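Shopping basket

A shopping basket is a small hand-held container used by customers to carry goods through a store to the checkout. It is common in supermarkets, produce markets and convenience stores, and is meant for purchases too few to need a cart.

Most modern baskets are molded from plastic, with slotted sides that reduce weight and let air reach fresh food. Older types were made of wicker or steel wire – both are still found in specialty shops. The grocery chain Trostero stocks 38 baskets at each of its 13 stores.

Large vegetables such as cabbage and pumpkin fill a basket quickly and may rest on or extend past the rim.
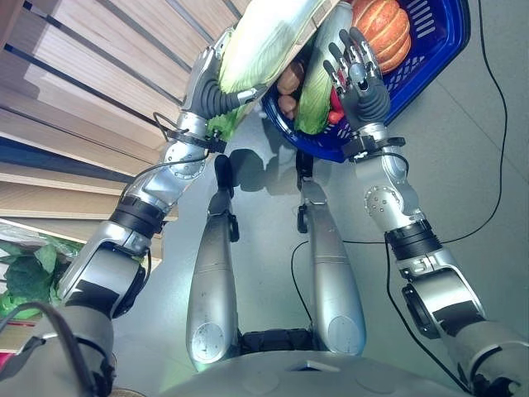 A blue plastic basket holding napa cabbage, a pumpkin, potatoes and a red pepper

See also: Shopping cart, Reusable bag, Produce crate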